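Pavorbridge Automation Forum > Learning from demonstration > Bimanual

Thread: Block on paper, two arms - what to keep and what to throw away

fetier_bench
Posted Sun 22 May

We are collecting teleoperated demonstrations for a contact task. The right gripper holds a small wooden block and works it against a sheet of paper lying flat on the table. The left arm is there to steady the sheet when needed. Three views are logged: one from the head, one from chest height and one at the wrist, plus joint positions and gripper widths for both arms.

We have 159 episodes so far. Policy training starts at the end of the month and I want to fix the rejection rules before then. At present the operators mark an episode bad if the block slips in the jaws or the sheet creeps.

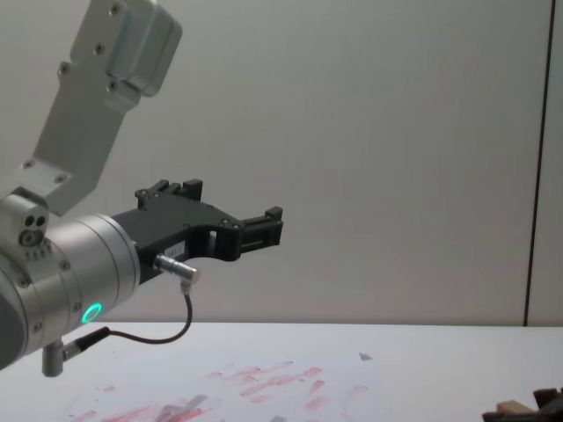
The sheet is not changed between episodes, so the red marks build up over a session. My view is that this is useful variation. A colleague wants a fresh sheet every time. Opinions welcome, particularly from anyone who has trained on a surface that carries its own history.

tidinen_ops
Reply 1

Your colleague is right. If the marks build up, the policy can use them as a cue for where to press. It will look fine on a used sheet and stall on a clean one. We had this with a wiping task at Tidinen. Of 553 episodes, only 68 began from a clean surface, and the failures at test time were nearly all clean starts.

halfstep
Reply 2

I disagree with reply 1, at least in part. The fault there was the ratio. Changing the sheet every time gives you the opposite problem, a policy that has never seen a marked one at the start. Mix them, and write the sheet state into the episode record so you can resample later.

Two questions for the first poster. Does the left arm do anything in most episodes? And how is the paper placed at reset?

fetier_bench
Reply 3

Left arm: often very little. It waits over the sheet with the jaws open and comes down only if the operator sees the paper move. Paper: put down by hand, no jig, so the angle varies. We set up as follows.

1. Lay the sheet flat between the arms, at any angle the right arm can cover.

2. Bring the left gripper over the sheet, jaws open, and lower the right gripper until the block meets the paper.

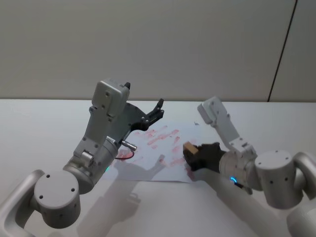 3. Start logging, run the strokes, lift, stop logging.

4. Mark the episode good or bad before touching anything on the table.

tidinen_ops
Reply 4

Step 3 is in the wrong place. You are starting the log with the block already in contact, so the approach is missing from every episode. The approach is where a contact policy goes wrong. Start logging before step 2.

fetier_bench
Reply 5

The approach is scripted on our side and will stay scripted. The policy takes over at contact.

tidinen_ops
Reply 6

Then it will have no means of recovering if the block lifts mid-stroke. I would still log it. Disk space is cheap and you can trim afterwards.

halfstep
Reply 7

Agree with Tidinen on this one. Also check the wrist view before you give it equal weight. With the gripper raised or turned away it sees mostly wall and bare table. We found stretches like that added nothing to training, and masking them out did no harm.

fetier_bench
Reply 8

Fair point. I went through the wrist stream and there is a good deal of it.

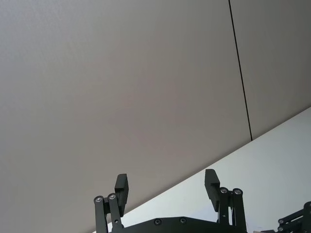 Wrist view, jaws open, no paper in sight.

I would rather keep these and let the network sort it out. Masking by hand is a judgement I do not trust the operators to make the same way twice.

dvoracek_cell
Reply 9

Do not do it by hand. Mask on joint angles. If the wrist camera's axis does not meet the table inside the work area, drop that view for that step. We run this on the Dvořáček cell and it took an afternoon to write. You need a decent hand-eye calibration, nothing more.

On the sheets, I would change after every 21 episodes and log the index within the batch. That gives you a spread from clean to heavily marked, and you can test for the effect tidinen_ops describes by splitting on the index.

fetier_bench
Reply 10

Will do the batch index and the joint-angle mask. Logging will start before the approach from the next session, with a flag at contact so the scripted part can be trimmed. I am keeping the existing 159 as they are.

tidinen_ops
Reply 11

Keep them, but do not put them in the validation split.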